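Why do towels soak up spills?
From the Vulevum home science pages for young readers

Knock over a drink and someone will soon reach for a towel. A plastic bag would only push the puddle about, so what does a towel have that a bag hasn't?

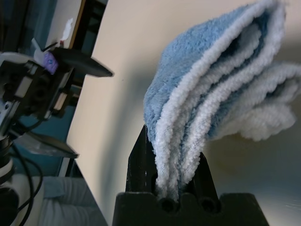 367 words? No - a 1 minute read

A fluffy towel is covered in tiny threads. Many towels have little loops as well, and between all these threads and loops are very small gaps. Water clings to the threads and creeps into the gaps. Scientists call this capillary action. 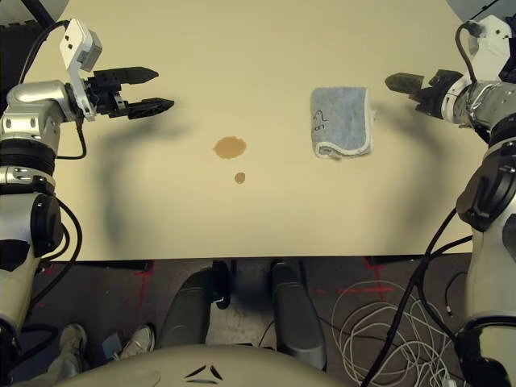 Folding makes a towel thicker, so there are more gaps for the liquid to go into. It also gives you a clean side to turn to when the first gets wet. For brown spills on a pale table, like the big one and the small drop beside the blue towel, press down gently first. Then wipe from the outside towards the middle.

Word to know
Absorb: to soak up.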